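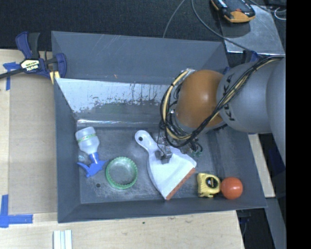
Figure 3. Bin workstation, single arm.

4.2 What the purchase price leaves out

Most of the planning documents we reviewed treat the arm as the budget and everything else as rounding. We doubt this is a sound way to plan. In the 11 purchase files made available to us, the arm had its own line, with a quote attached, while the items that decide whether a station can be used day to day were grouped under "accessories" or missing. Figure 3 gives an idea of what falls into that group. The bin, the clamp at the table edge, the tape on the table top and the cables looped around the wrist joint all have to be bought, fitted and sooner or later replaced, and the household objects in the bin (a dustpan, a spray bottle, a tape measure) have to come from someone's budget too. None of these is expensive. Our complaint is that they were left out of the totals on which the decision to buy was made.

The vendor worksheet supplied by Umanora is a case in point. It allows a flat $3000 per station for "integration and sundries" and does not say how the amount was reached. Kowalczyk, who prepared our cost records, went back through the orders for one station at the Moronlow site and found $823 spent on replacement cables and small fixings alone, charged to a general supplies account. A manager reading only the station budget would have seen none of it. Whether the same thing happens elsewhere we cannot say, but the worksheet offers no way to check.

We are also cautious about the payback figures in common use. The Fidemness planning guide assumes that a station will be working for 90 percent of scheduled hours from its first month. We found no log that supports this. The guide cites a single pilot, and the pilot report leaves out hours spent changing grippers or adjusting the bin, on the grounds that these were "not operating time." A buyer pays wages during those hours all the same. When Chaturvedi reran the guide's own sample case with them counted, the payback period came out longer under every setting he tried, and under two of them the purchase did not pay for itself before the warranty ended.

Milošević argues that such gaps close as staff gain experience, and that early overruns should be treated as training costs. This may be so. The claim rests on interviews held in July, after the stations had been accepted, with the people who had asked for them. We would give it more weight if spending had been followed through a second budget year.

For the comparison in Section 5 we therefore set aside the vendor totals and use itemized orders only. Where an order could not be matched to a station, we left it out, so our figures are likely to be low.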